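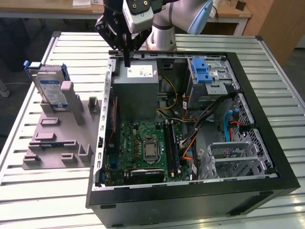
# About Pirzada

Pirzada is a family company for household repairs and spare parts. We opened our first counter in Pristcombe in 1968, in a small shop with two rooms, and at that time most of the work was radios and sewing machines. Today we have 2 locations, the old one in Pristcombe and a bigger one in Gutatow, and we receive everything from table lamps to office computers.

When you bring us something, we first look at it and write for you a price. The look is free of charge. If you do not agree with the price, you take your item home and you owe us nothing. Many customers come to us because a store told them to buy new, and we are always glad when we can give a different answer.
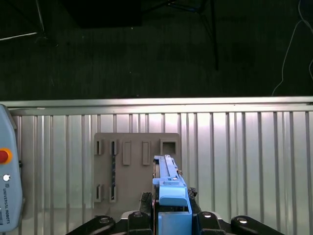 Our parts room in Gutatow holds 405 drawers, and the list of them is renewed every March. If a part is not produced anymore, we search for it with our partner Plurik, who buys old stock from closed shops. This can take some weeks, so we ask for your patience.

We are now 59 people in the company. Several of us learned the trade here and stayed. We also take apprentices every year, and they spend the first months at the counter, where they learn to listen to the customer before they open a tool box.

Both shops are open from Monday to Saturday. For large items please call us before you come, and we will arrange a pickup at your home.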